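Home | Ask | Topics | Members | Log in

Laundry & Clothes > Folding and storing

How to fold big black tops so they stay flat in the drawer?

Martti Rautiainen
December 2020

Hello all. I have many black tops of heavy cloth, and I fold them on the bed, as I have no table in the bedroom. My bedspread is the white quilted kind with small flowers, and every bit of fluff from it goes on the black. Also the ridges make it hard to get a flat fold. When I lift the top by the middle it falls into long folds, and I must start again.

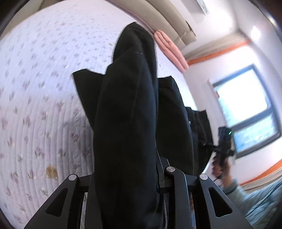 My drawer is a Skollumard, 30 cm deep, and the pile is always higher than the drawer. Should I roll them instead? I do not want to hang them, the wardrobe is already full of my winter coats.

Kalevi Heiskanen

I had the same trouble when we moved to the smaller flat. Please do not lift from the middle. Lay the top with the front side down, take it by the two shoulders and give one good shake, then let it down slowly. After that you smooth it with your palms from the centre to the sides. If there is a hood, put it flat over the back before you fold the sleeves in. 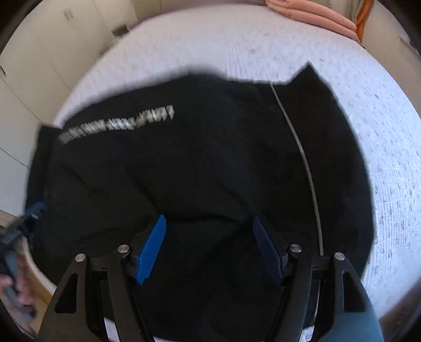

Sleeves go straight down, one on the other, and then you fold from the bottom in three. Cords I tuck inside the neck, otherwise they catch on the drawer runner — mine did, and I had to take out the whole drawer to free it. For the fluff I put an old cotton sheet over the bedspread first. Dark grey is a good colour for it. Mine came from Talatow and I wash it only with dark clothes.

Rolling is fine for thin things, but a heavy top becomes a fat sausage and wastes the space.

Laitinen

Just roll them. I have five in one drawer and it closes. Lint roller for the fluff, any cheap one.

Tags: folding, dark clothes, drawers, lint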